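Brollitz Comics Reader, Help Desk
Ticket 160: Reading order scrambled after update
Status: Waiting on customer
Opened by: Impi Pelkonen
Handled by: Eero Mustonen

Impi Pelkonen, Tuesday, morning
Hello there! First off, I love the reader and have bought far too many comics through it (my shelf is over 500 issues now, goodness). My trouble is with the Rukstead series. Ever since the October update, issue 15 opens right after issue 1, so I had the big funeral spoiled for me before I'd even met the poor fellow! I've signed out and back in, and I took the whole series off my tablet and downloaded it again. Same thing. Handham, my other long one, is fine.

Eero Mustonen, Tuesday, 2:15 p.m.
Hi Impi, oh no, I'm so sorry about the funeral! I got the same order on my test tablet. The shelf is sorting Rukstead by title text, so 15 lands before 2. Could you open the series page, tap Sort, pick Issue Number and then close the app all the way? Your bookmarks should stay put.

Impi Pelkonen, Tuesday, evening
That did it for the regular issues, thank you so much! The Seppälä annual is still stuck at the very front, though, and I'm fairly sure it belongs after issue 50.

Eero Mustonen
You're quite right, it does. The annual has no issue number on our side, and I've passed that along to Tiina Honkanen in catalog. Would you let me know if it moves after your next sync?

Attachment (1)

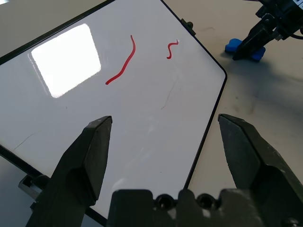
Whiteboard, red marker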